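Clubs > Reports > Visit to the Halvorsen farm

A visit to the Halvorsen sheepdog open day

Our training group has wanted for a long time to see how another club prepares its young dogs, so when Natalie Entwistle wrote that the Halvorsen farm would open its gates in June, I answered the same evening. I brought with me Yara Sayegh, who keeps two bitches from the Monholm line and is more patient with beginners than I am.

The farm lies at the end of a gravel road, and the parking was in the lower meadow. We paid 15 at the gate, with soup and coffee included. The program said that the first demonstration would start at nine in the morning, and it did, with young dogs in the small round pen. Each handler was allowed five sheep and a few minutes. I liked that they stopped a dog while it was still working well and did not wait for it to become tired.

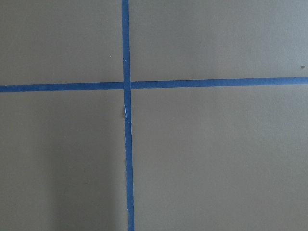
After the small pen we walked to the big field. The outrun there is 900 meters if the dog goes correctly along the stone wall, and for most of this distance the handler cannot see him. You hear only the whistle and then a long silence. Natalie ran her old dog Floleo first. He stopped one time on the hill, took a second whistle, and came down behind the sheep very calmly. The lift was the best I saw that day. The drive was less good, because he went too close on the left turn and one ewe missed the gate.

Yara asked why the club uses a whistle so early in the training, when many people at home begin with voice. The answer was that the wind on this field is strong in the afternoon, and a dog that knows only the voice is lost there. I am not completely convinced, but I have written it down.
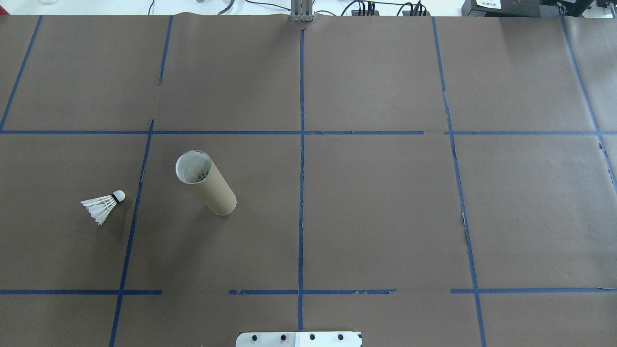 Halvorsen farm, June

The second half of the program was for people who want to judge. This was the main reason for my trip. In our own club we have only two persons who can judge a nursery class, and both of them also want to run their dogs.

The judging course is simple. You sit in a car beside an experienced judge, you write your points for outrun, lift, fetch, drive, shed and pen, and after each run you compare. You are not allowed to change what you wrote. On the first run I was too hard on the fetch and too kind at the pen. On the third run I was closer. My neighbor in the car explained that new judges often take points for a thing they do not like in the style of the dog, when the sheep are in fact going straight on the line. I recognized myself in this.

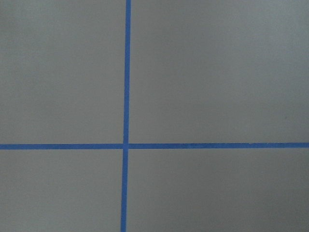
Lunch was in the barn. We talked much about sheep, because a trial is only as fair as the sheep in it. The farm has 1000 ewes, so each dog can get a fresh group. With our small flock the last dogs of the day always meet sheep which already know the whole course. Someone suggested to borrow hoggs from a neighbor and to change the direction of the drive after half of the runs. The second idea costs nothing and we will try it.

There was also a talk about the breed register. It has now 3000 dogs, and the eye test is asked for before a litter can be entered. Yara had Fineo, her younger bitch, tested last winter and could tell the others how it goes. Several people wanted the address of her vet.
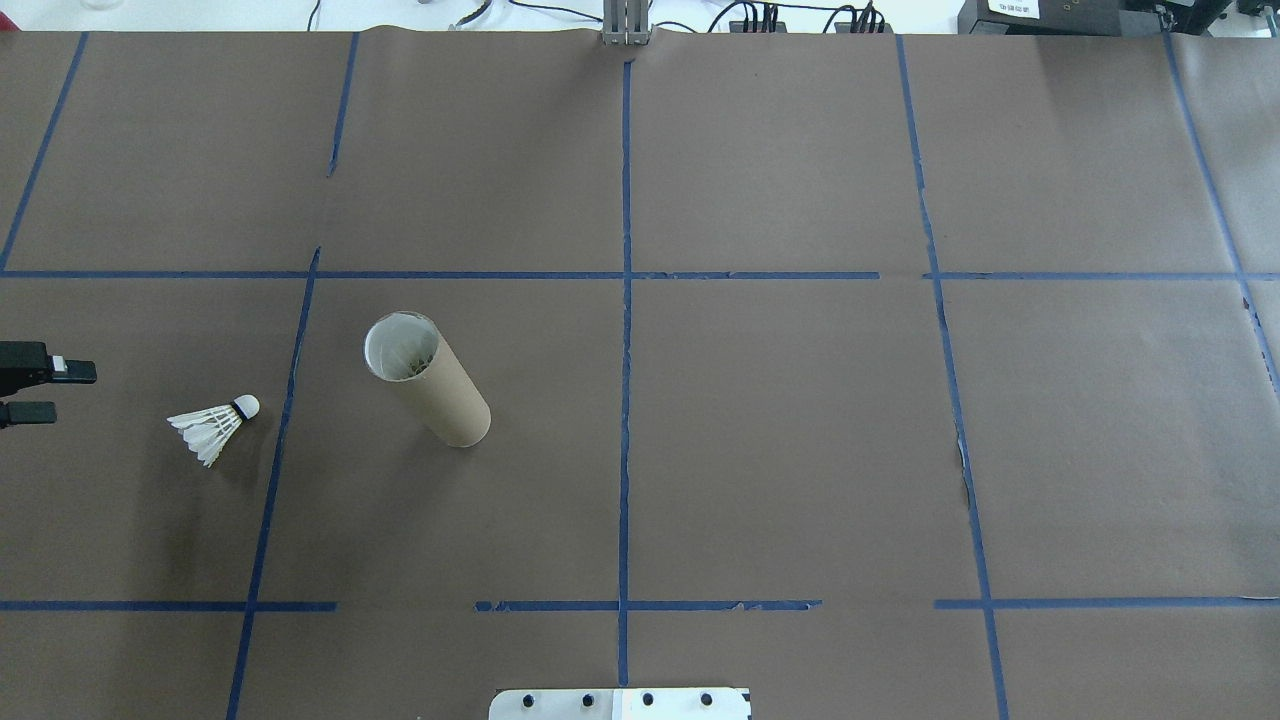
For our own judging evening I would like to teach the course on a table before we go to a field. A plan of the field can be very simple, and it does not need to be beautiful. Brown paper with strips of blue tape in a loose grid is enough, even if the lines are a little crooked and have gaps in them. One square can be the post, another the pen, and people can move small markers for the sheep and say when they would take a point. I think beginners will dare to speak more at a table than in a car beside a judge.

We left after the shedding demonstration, which was too short for me. Natalie has promised to come to us with two dogs when the hay is in. Those who want to sit with her for the judging practice should tell me or Yara, and please bring your own pencil and a folding chair.

4 comments | 15 shares

Contact the club | Copyright the club and the authors | Back to top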